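4.2 Scope of the workspace rules

Most written guidance for shared kitchens and small food preparation areas was drafted with a fixed machine in mind. It assumes a cell, a marked boundary, and a list of objects that belong inside. We doubt that any of these carries over to a two-armed robot working at an ordinary counter, and the rest of this section sets out why we adopted only part of the Lustadix checklist and rewrote the remainder.

The checklist asks the operator to certify that the work surface is "free of items not required for the task." Taken at its word, this rule would rule out nearly every kitchen we visited. Cooks keep bottles, jars and scissors within reach and will put them back within the hour if someone moves them. A rule that is signed each morning and broken by lunch tells an auditor very little. We replaced it with a requirement that every loose object within reach be entered in one of two classes, movable or keep-clear, before the arms are powered. Sharp tools and anything on or touching a burner go in the second class by default (Figure 4).

We are less sure about the gripping rule. Griffiths recommends that a held utensil be treated as part of the arm for all clearance calculations, and we agree with the principle. The trouble is in the details. A ladle extends the reach of a gripper by an amount that depends on where the handle is held, and the recommended practice takes that amount from a table of standard utensils. None of our ladles matched an entry. Our sites were told to measure from the fingertips to the far end of the utensil at the start of each session and to repeat the measurement after any regrasp. Operators complained that this was slow, and some of them plainly skipped it.

Cables receive one line in the checklist: "route cables away from the workspace." On a mobile or bench-mounted pair of arms the cables move through the workspace with the arms -- there is no "away" to route them to. We required a slow sweep of both arms through their full range with the burners off, and a written note of any point where a cable came over the stove or below the counter edge. The Induvura template has no field for such a note, so it was written in the margin.

Finally, the checklist sets a review interval of 1000 operating hours. We could find no test data behind the number, and we suspect it was borrowed from a maintenance schedule for bearings. A kitchen changes much faster than a bearing wears. We reviewed the object classes every 8 hours of operation, and we make no claim that this interval is correct either. It was chosen to match a shift.

Figure 4. Counter with mixed loose objects under the two-class rule. The right gripper holds a ladle; the left is open and empty. Keep-clear by default: the scissors and the lidded pot on the gas stove. The bottles in the red basket and the plate with chopsticks were entered as movable.

A further weakness applies to our rules as much as to those we criticize. Compliance was recorded by the same people who ran the sessions. The Rillness audit form allows this, and nearly all of our sites used that form. We therefore read the high compliance scores in Section 5 as an upper bound, and would advise against quoting them alone.

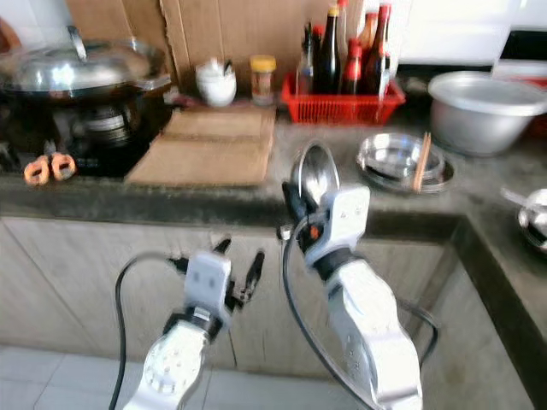
The question of who should sign for a change of class in the middle of a session was left open in our protocol. At two-person sites it was simple enough. At sites with one operator, the person moving an object was also the person approving the move, and the second signature line stayed blank.

Contact the corresponding author | Copyright the authors | Back to top
Shares 2 | Comments 4
This site uses cookies to remember your reading preferences. Accept | Manage settings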